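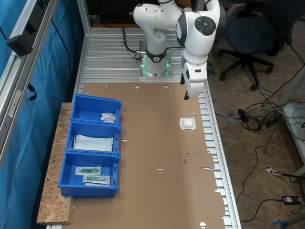
*Three blue bins and a lot of cardboard, Saturday morning.*

I promised to write down how I sort small medical supplies, after Ifeoma Ezeani asked me for the third time and I answered for the third time with "it is simple, I will send you something". So I am sending it to everybody. Please forgive my long sentences, English is my third language and in writing I am always afraid to stop too early.

The problem is an old one. First aid things are small, white and flat, and they are all friends with each other. You put gauze in a drawer with the masks and after one month it is one soft white mass, and when somebody cuts a finger you are pulling out ear loops like spaghetti. At my last job in Mabaso we had a whole cupboard like this. I once opened it to look for a dressing and found 73 of them, under a pile of masks, after we had already ordered 100 more. I still remember the colour of my supervisor's face.

So now I use open bins and I am strict with them. One bin is for the flat packets, the gauze and the dressings. One is for masks and only masks. One is for the sealed syringes. They stand in a row on a board beside the table, and I don't change their order, even if another order would look nicer. My hand should know where to go before my eyes do.

I lay flat cardboard on the table before I begin. The surface has long slots in it, and a thin packet lying half over a slot is annoying to pick up with fingernails. Cardboard from old boxes is fine. It may have holes and torn edges, I don't mind it. Ifeanyi Tijani offered me a proper rubber mat from Leltance, and it is a beautiful mat, but when cardboard becomes dirty I simply put it in the recycling and take another box.
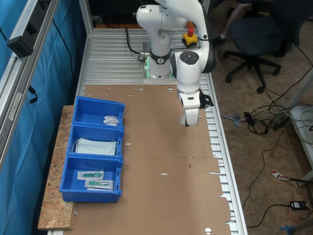 ## My small rules

- Take one item at a time to the middle of the table, look at it, then choose the bin. Sorting by the handful is faster for ten minutes and slower for the rest of the day.
- Masks go in as a stack, all facing the same way. The loops will hang over the rim whatever you do. I used to tuck them in, and I have stopped.
- Syringes stay sealed in their packets and lie flat. An opened packet does not go back in the bin.
- Check the date on the back of every packet. Mine are often printed in grey on white, very small, so I need good light and my other glasses.
- Don't fill a bin to the top. When I can no longer see the bottom in at least one corner, I move the extra to the shelf.

Ifeoma asked also about labels. I tried labels. I bought a small printer from Havow and made very neat ones, and they peeled off in the first humid week of November. Since the bins are open and you can look straight into them, I didn't print new ones. If your bins have lids, then yes, please label them, and on the front side, not on the lid — lids travel.

The things I still cannot solve are the ones that belong to no family. A little round cap, a single cotton ball, a piece that has clearly come from something else. For a while I had a fourth bin for these, and in two weeks it was the fullest of all. Now each one must wait on the cardboard until I have decided about it, and nothing is allowed to stay there overnight.
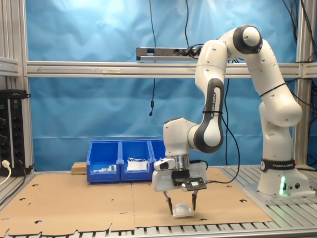
*One small white thing on the cardboard, still waiting for a decision.*

Next I want to do the same with the bandages, which are worse, because they roll. If you have a good method for rolled things, write to me in the comments.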